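6. Recording demonstrations for the tool-packing task

6.1 Scope

This section covers collection of teleoperated demonstrations on the two-arm bench, as used for the comparison of single-view and multi-view policies in Section 8. It assumes that both arms have been calibrated (Section 4) and that the leader handles are paired (Section 5). Steps 1 to 5 are done once per session. Steps 6 to 13 are repeated for every episode.

6.2 Before the session

1. Turn on the bench supply, then the recording computer. Wait until both arms report ready in the Zodell console before touching the leaders.

2. Move each arm through its full range by hand with torque off. The blue cables must follow the links without pulling tight at the elbow. Re-clip any cable that catches.

CAUTION: With torque off the arms will drop under their own weight. Support the upper link with one hand at all times.

3. Open the Darkik task file and select "tool_pack". Check that the operator field shows your own initials. Episodes logged under the wrong operator can't be reassigned later, and the operator split in Section 8 depends on them.

4. Check that the head view takes in the open box and both grippers at the home pose. If one gripper drops out of view, adjust the head mount and repeat the view check in 4.6.

5. Set the room lights to the same level as the previous session and close the blinds. Small reflections on the tabletop are acceptable. A glare patch over the inside of the box is not.

6.3 Recording an episode

6. Set the box between the arms with the lid open and standing up at the back. Vary its position within the marked range in the layout sheet. Do not centre it every time.

7. Lay out the tools given for that episode number in the layout sheet. Tools that start inside the box stay there for the whole episode.

8. Bring both leaders to the home pose and press the left pedal. Recording starts when the tone sounds.

9. Pick up the first tool by the handles with the nearer arm. Lift it clear of the table before moving sideways.

10. Carry the tool over the box, lower it and release. Keep the other arm still unless it is needed to steady the box.

NOTE: Work at an even pace. In the pilot set, policies trained on demonstrations with long mid-air pauses learned the pauses as well, and often stopped over the box without releasing. If you need to think, do it at the home pose before the tone.

11. Repeat for each remaining tool on the sheet.

12. Return both arms to home and press the left pedal again to stop. The limit is 90 seconds. Episodes that run over are closed automatically and marked as timeouts.

13. Label the episode as success, partial or fail. Keep the failed ones - they are used to train the outcome classifier described in 8.4.

CAUTION: Cutters and pliers have hard edges. Keep hands off the table from the start tone to the stop tone, even if a tool is dropped. If it falls out of reach of both arms, end the episode and label it fail.

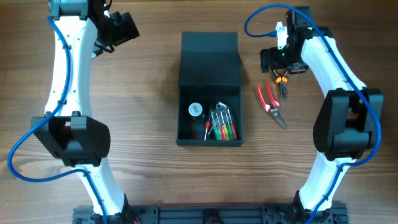
Figure 6-2. Tool-packing task, head view. Orange-handled pliers at the right gripper, red-handled wire cutters on the table, box open with tape and precision screwdrivers inside.

6.4 How many episodes

A full set is 40 episodes per layout over 17 layouts. Take a break between layouts, and swap operators at least once per session where two people are available. In our October trials, extra episodes on one layout gave little improvement on held-out box positions, while extra layouts did help. If time is short, drop episodes before dropping layouts.

6.5 Common faults

Gripper closes but the tool slips: check the finger pads for dust and wipe with a dry cloth. Do not raise the grip current above the default.

Follower lags behind the leader: close any other program using the USB hub, then re-pair as in 5.3.

Head view frozen in playback: discard the episode. Joint data without matching video is rejected by the Koivisto converter.

Section revised 2021-04-02 by Anitha Naidu. Send corrections to the layout sheet to Vignesh Poojary.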